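Feigned retreat: how much of it was planned?
Ilumden Forums > Strategy and Tactics > Pre-gunpowder

ditch_and_bank
I'm rewriting the morale section of my house rules for Plaleck and need a second opinion on feigned retreats. The rules as printed let any mounted unit declare one, with a 3 in 6 chance of drawing the enemy out of position. That is far too easy. A body of horsemen turning their backs under contact and then re-forming on command is one of the hardest things you can ask of troops. Most of the cases people cite could just as well be a real rout that somebody stopped. Hastings is the usual one. Has anyone got a defensible way to separate the two?

kontarion
Depends on the troops. Steppe horse archers did it as routine. They fight at a distance, each man has room to turn, and he keeps shooting while he withdraws. The withdrawal is half the normal drill already. The Byzantine manuals treat it as a standard method and spend a good deal of space on where to put the ambush parties so the pursuer rides in between them. You don't write that down for something that can't be done.

For heavy cavalry already engaged with infantry in close order I'd agree it is much harder, but I would not go as far as saying impossible.

ditch_and_bank
I didn't say impossible. My problem is command. Once the line is in contact, by what means does the order reach 500 men, and how do the men on the next section of line know it's false? A retreat that fools the enemy has a fair chance of fooling your own left wing.

marchingcamp
You are picturing the whole line doing it. The workable unit is much smaller. Norman knights trained and fought in small groups following a banner, men who had known each other for years. One group, or a few of them, goes back 200 yards and turns. The next group over sees a banner it recognizes going back in good order and draws its own conclusion. No general order is needed. Scale it that way and the command objection mostly goes away.

The objection also proves too much. By that logic nobody could rotate a front rank either.

kontarion
Agree on small groups. One caution: the sources for Hastings describe a real flight first and the false ones afterward. A reader can take that as a cover story for a panic, or as commanders noticing what the enemy did the first time and repeating it on purpose. The second reading needs very little prior planning. It only needs someone to see infantry leave a good position. 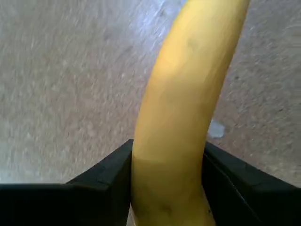

Banana, peel lightly marked.

ditch_and_bank
The second reading is the one I could live with. It still bothers me that every failed charge by the winning side gets promoted to a stratagem in the later accounts. The losers' failed charges stay failed charges. There's an obvious selection effect, and the modern summaries repeat it without comment. The Fujimoto booklet on cavalry tactics has a table of 17 feigned retreats and by my count only 7 have a source that mentions an order or a signal given before the fact.

sumpter_mule
7 out of 17 is better than I'd have guessed, to be fair. What counts as "before the fact" in your list? If you include a prepared ambush then the intent is hard to deny. Troops don't end up hidden in a wood on both sides of a road by accident.

ditch_and_bank
Ambush party in place counts, yes. Four of the 7 are that type.

marchingcamp
Then you have your rule. Split it in two:

Prepared: needs an ambush force placed at setup, hidden, and light horse as bait. Reliable.
Improvised: any mounted unit that has already fallen back once this battle. Roll on discipline. On a fail, it's a real rout and adjacent units test.

The second one puts the risk where it belongs, on the player's own wing.

kontarion
I'd add something for the pursuer. Drawing the enemy out should depend mostly on him. Infantry who have stood under missiles all day will chase. Fresh troops with an officer close by often won't. The printed rule ignores the target completely and I think that's the bigger fault.

ditch_and_bank
Both going in. I'll run the Eltia ford scenario with them in October and post results. I still rate the improvised version lower than either of you do — it'll need a bad modifier for heavy horse.

sumpter_mule
Make the modifier apply only when in contact. Heavy horse that has not yet closed can turn around as well as anyone.

marchingcamp
Disagree. Blown horses are blown horses whether or not they touched the line. Uphill, especially.

Related threads
Pursuit distance for unengaged cavalry
Hidden setup in Plaleck without an umpire
Signals by flag and horn: what carried, and how far
Infantry leaving high ground — list of cases
Eltia ford, revised map

Thread 3333 | Contact the moderators | © Ilumden Forums | Back to top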